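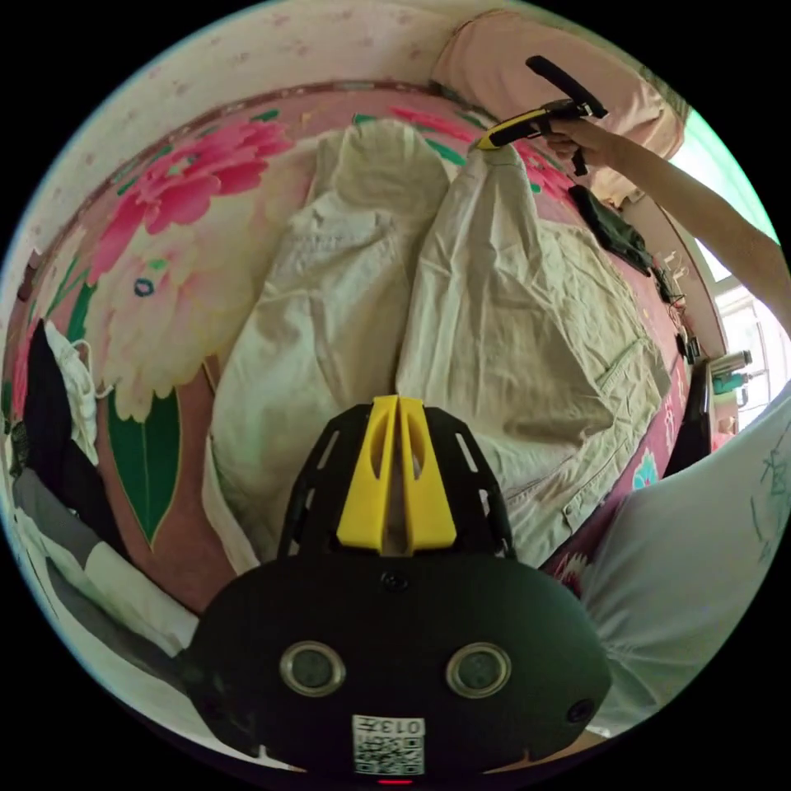 *Renu Pal*

Folding the laundry is one of those chores most of us do with half our mind somewhere else, which may be why it has taken software so long to get any good at it. The small team at Grarkine has spent a good part of the year on exactly that problem, and in September it put out a new version of Vuvurent, its planning program for two-handed work with soft things like jackets, trousers and socks.

The older version chose a grasp for each hand separately and then checked whether the two would get in each other's way. The new one plans both hands together - it looks for a place to pinch and a place to hold at the same moment, and it thinks again whenever the cloth slides or bunches up. Urmila Chaudhary, who leads the planning work, told me over a very long cup of tea that socks gave her more grief than anything else in the basket. 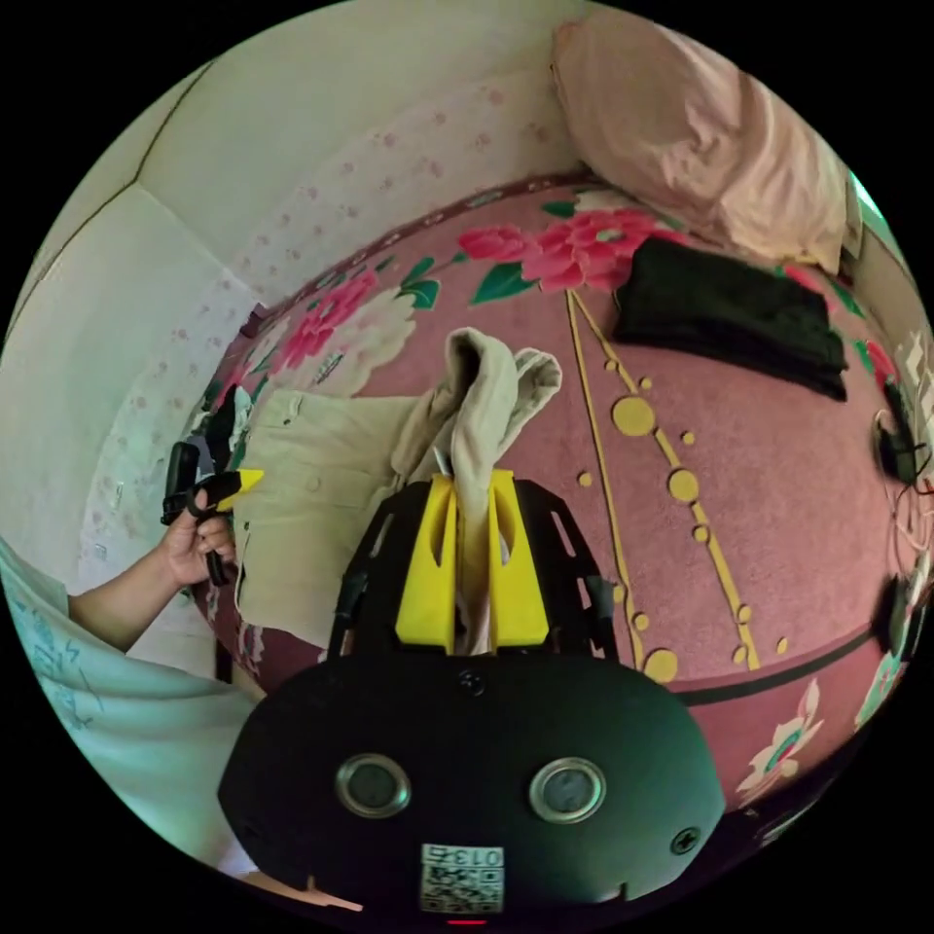
"A sock has hardly any shape of its own until you pick it up," she said, "and then it has a different one every time." Her group trained the new planner on 805 demonstrations done by hand in ordinary bedrooms, with the bedding and the clutter left in, and kept back another 155 for testing. A full plan for both hands now comes back in 60 milliseconds, quick enough to be redone while a fold is still under way.

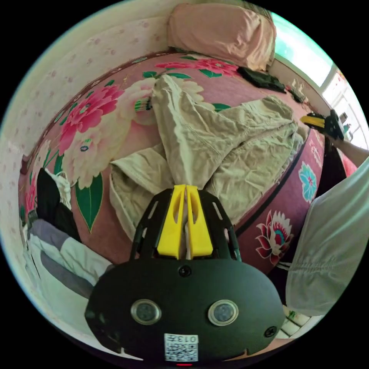

Trousers are next on her list, the waistband above all, as the planner still likes to grab the lining when it ought to take the outer cloth. There is also a viewer, called Kumedov, that plays a demonstration back beside the plan the software would have made, and I must say I lost most of an afternoon to it - it's oddly soothing to watch! Both programs can be downloaded from Grarkine's site, along with 20 sample recordings for anyone who'd like to try them at home.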